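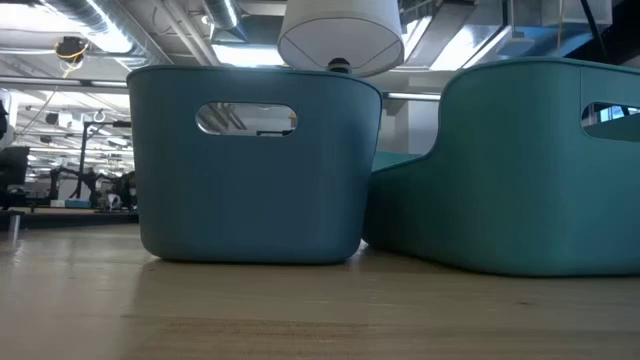 Keeping the bin cell running: a talk with Faith Wanyama

Faith Wanyama looks after one robot cell at Prudine, and has done so since the cell was put together in November. It has a pair of arms, a wooden table and a set of plastic bins. The arms pick small goods out of one bin and put them in another. Her name for the cell is Jiko, and by now everyone else in the building uses it too.

I asked her what the job consists of on a normal morning.

"Mostly I look at things," she said. "I come in at 7:30 and before I power anything up I put my hand on the table and push. If it moves, I stop there and go get the wrench. People want to start with the software. I start with the table."

The table was moved once, early on, when another team needed the floor space. It went back to what looked like the same place, and for two days the grippers came down a little to one side of everything. Wanyama put tape marks on the floor after that and wrote the date on them.

The bins get a good share of her attention. They have oval handle cutouts and sloping walls, and both features cause work. A camera set low can see straight through a cutout to whatever is behind it, and if that happens to be a ceiling light, the exposure shifts.

"You get a bright spot in the middle of a bin wall," she said. "The bin finder we had at first was looking for a closed rectangle. It would take the hole for an edge and tell you the bin ended there. Peninah rewrote that part. Now it goes by the rim."

Peninah Mfaume writes the control software and sits a few desks away. She joined us for part of the conversation and disagreed with Wanyama on one point, which was how often the cell should be recalibrated. Wanyama does it every morning. Mfaume thinks once a week would be enough, as long as the daily check passes.

"The numbers hardly change," Mfaume said. "I've got a plot of it."

"They hardly change because I do it every morning," Wanyama said.

The daily check is 11 touches. An arm brings a pointed tool down on each of 11 marks, and Wanyama reads off the error at every one. If all of them are in limits she signs the sheet. If one is out, she repeats that one. If two are out, she goes back to the table bolts and starts over.

Color was another thing that took some settling. The cell has run with teal bins of more than one shade, a duller blue-teal and a brighter aqua, and the first color thresholds were set on one shade only. The other came back as background in a lot of the trials. Mfaume gave each shade its own profile. Wanyama would have preferred to buy one kind of bin, but the supplier, Ekby, changed the color between orders and she didn't want to throw out good bins.

Repairs so far have been small. The worst was a cable on the left arm that had been tied too short at the elbow. It passed every test at low speed and then began dropping the gripper signal on long reaches. The fault log had 347 entries before anyone found the cause.

"They were all the same fault," Wanyama said. "I thought it was the gripper, so I changed the gripper. Then I thought it was the connector. I finally had Peninah run the arm out slowly while I held the cable, and I could feel it go tight."

She now leaves a loop at every joint and checks the ties after each 100 hours of running. At 200 hours she takes the finger pads off, cleans the plates underneath and puts on new pads. The old ones go in a box marked with the hours, so she can compare the wear. The left arm goes through pads faster. She has a theory about the approach angle, but hasn't tested it yet.

Lighting she can't do much about. The room is an open one with fluorescent fixtures and exposed ducts overhead, and the cell shares it with other work. She has asked for a shade over the table on two sides. In the meantime the cameras run on fixed exposure, and she sets it again if any of the tubes are replaced.

I asked what she would do differently if she set up a second cell. There is some talk of one, to be called Odera.

"Bolt the table to the floor on the first day," she said. "Longer cables. And I'd want to be there when they pick the bins."

Mfaume said she would want the log to group repeated faults, and that she has already started on it.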